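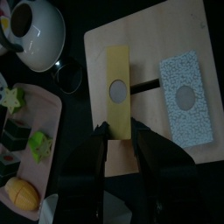
Ticket 632
Opened: May 10, 2019
Reported by: Thitima Khamphan
Assigned to: Sachiko Takeda
Product: Sirier under-sink water filter, with Filtex cartridge
Status: Closed

Problem as reported

Water from the filter tap slows to a thin stream after a few seconds. It starts strong, then drops off. The regular kitchen faucet runs fine, both hot and cold. The cartridge was changed last November. There are no leaks in the cabinet. The tap also makes a ticking noise when it is first opened.

First reply (Takeda)

A strong start followed by weak flow usually means pressure is building up in the line while the tap is closed, and something upstream is holding the water back once it opens. The usual causes are a clogged cartridge, a shutoff valve that is only partly open, or a kinked inlet tube. Please check the valve first. Turn it counterclockwise until it stops, then open the filter tap for 2 minutes and tell me if the flow changes.

Customer update

Valve was already all the way open. I closed it and opened it again. No change. The inlet tube has a wide bend behind the trash can but I can't find a kink in it.
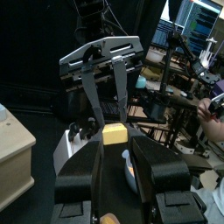 Can I run the unit without a cartridge to see if that's the cause?
Only for a short test, and don't drink the water. Close the shutoff valve, open the tap to let the pressure out, remove the cartridge, and screw the empty housing back on. Open the valve slowly and run the tap into a bowl.

Customer update

Did the test with the housing empty. Flow was the same, strong and then weak. So I don't think it's the cartridge. I put the old one back in for now. The housing was hard to get off and I had to use the wrench.

Second reply (Takeda)

Thanks, that rules out the cartridge. Next is the inlet side. The Sirier has a small mesh screen inside the inlet fitting, and it can fill up with grit after plumbing work in the building. Has there been any?

Customer update

Yes. The building company, Wongsuwan, replaced a riser on our floor in the spring. The water was brown for part of a day.

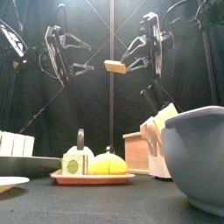
They told us to run the bathtub until it cleared, and we did, but I never thought about the filter and it was hooked up the whole time.

Second reply, continued (Takeda)

Close the shutoff valve and release the pressure again. Push in the gray collar on the inlet fitting and pull the tube straight out. Have a towel under it. The screen sits just inside and lifts out with tweezers. Rinse it from the back under the faucet. If the mesh is torn, don't put it back in. We can mail a new one. Check the end of the tube as well, and trim it square if it is scratched.

Customer update

Found the screen. It was packed with rust-colored grit. Rinsed it and soaked it in white vinegar for 10 minutes, then rinsed again. The mesh looks OK. With the screen back in, the flow is strong and stays strong. The ticking is gone too. There is now a slow drip at the inlet fitting.
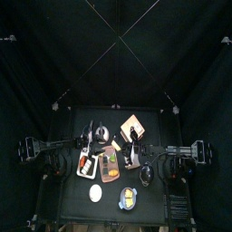 How do I stop the drip at the fitting?
Push the tube in farther. It has to go past the O-ring, and you will feel a second stop after the first one. Pull back on it gently afterward to make sure the collar has locked. If it still drips, take the tube out and cut a short piece off the end with a sharp blade.

Customer update

It was not in all the way. No drip overnight with a paper towel under it.

Closing notes (Takeda)

Cause: inlet screen blocked by grit after riser work. Screen cleaned by customer, tube reseated. No parts shipped under this ticket. Customer was advised to replace the Filtex cartridge anyway, as it took in some of the same water, and to close the filter shutoff before any future work on the building lines. The Pera model uses the same inlet screen, so the steps above apply to it too. Help page for low flow to be updated with the screen cleaning steps.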